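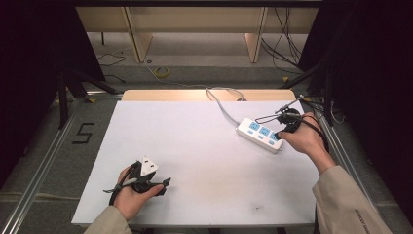 What is in the Kunby set?

The Kunby set holds plot notes for 300 old crime thrillers, one plain text file per novel, along with a table that says who gets murdered, who gets blamed and who inherits. The novels themselves are not included.

April, by Gwenaël Riviere

Kunby: plot notes for old thrillers

Spoilers

All of them. The file called endings.txt is the worst offender, but the notes give away the murderer too, frequently in the first sentence. If you want to read these books the way they were meant to be read, on a train with a cold, close this now and come back when you've finished.

Where the books came from

Most were on the back shelves of Clegg, a secondhand shop in Flurnton that sold thrillers by weight until it closed. The rest I bought one at a time, usually to replace a copy whose last chapter had gone missing. Two novels are still here without their endings. Their murderer field reads "unknown" and I would be very glad to have that fixed.

I took anything with a crime in it, a plot that moved, and a cover price I could understand. Locked rooms are in. So are forged wills, poisoned cordials, stolen formulas and heiresses who really should have asked for references. Straight romance is out, even where the hero is technically a burglar. Ghost stories are out unless the ghost is somebody's brother-in-law in a sheet, in which case they count as fraud.

What's in the folder

notes/ has one file per novel. Each note gives the setup, the crime, the wrong turns and the solution, in that order when I could manage it.

books.csv has one row per novel. The columns are title, setting, crime, method, victim, suspect, culprit, motive and detective.

endings.txt has the last plot event of every book, one line each. Read in one sitting it gives the impression that England was mostly engagements and falls from cliffs.

variants.csv covers novels that were sold under more than one title. Publishers did this a great deal, and I have paid for the same book under different names more often than I'd like to put in a README.

About the columns

"Suspect" is the person the police arrest first. This person is never guilty. I kept the column anyway, in case.

"Detective" means whoever solves the thing, whatever their job. Plenty of these books have a lawyer or a reporter do the work while an inspector stands in the hall with his hat. When the solution arrives by letter from the dying culprit, the field says "post."

"Motive" uses a short list: money, revenge, love, blackmail, politics, habit. Habit was added for a villain who has killed so many husbands by chapter nine that money no longer covers it. Where a book has more than one motive, I picked the one the culprit talks about longest in the confession.

"Setting" is where most of the pages happen. A novel that opens in Monte Carlo and spends the remainder in a boarding house is a boarding house novel.

Ratings

Every book has a rating from 1 to 5, at the bottom of its note. These are mine and they drift. I was generous early on, grew bitter somewhere in the middle of the secret societies, and cheered up when I got to the country houses. Don't average them and call it a finding.

Known problems

Plot notes written late at night are shorter than plot notes written on vacation. You can tell which is which.

I lost track of the twins in The Trevora Inheritance. The note says Edmund did it. It may have been the other one.

Spelling of characters' names follows the printed page, including when the printed page changes its mind. One butler has three surnames and I have left him with all of them.

The notes are not neutral. If a villainess is the only person in the book with a plan, I tend to take her side, and several readers have written in to say so.

A fair number of these novels carry the prejudices of their day, some of them right there in the plot. The notes mention it plainly where the story depends on it and don't repeat the language.

Using it

Take the notes and the tables for anything you like: reading lists, quizzes, settling arguments, working out how many wills get burned in grates. Please keep my name on them. Blurbs built from the notes should be checked against the book first, especially anything involving twins.

The longest note runs to 70 lines and is for a book with a very small plot and a very large map. I may cut it down.

Corrections

Send the title, the chapter and what I got wrong. Page numbers are no use to me, as my copies are mostly cheap reprints with the pages numbered by an optimist. Corrections to the murderer get done first, then titles, then everything else. Complaints about ratings go in a file, and the file is getting long.

Last updated: April

Contact: Gwenaël Riviere, Kunby notes | Copyright Gwenaël Riviere, reuse with credit | Back to top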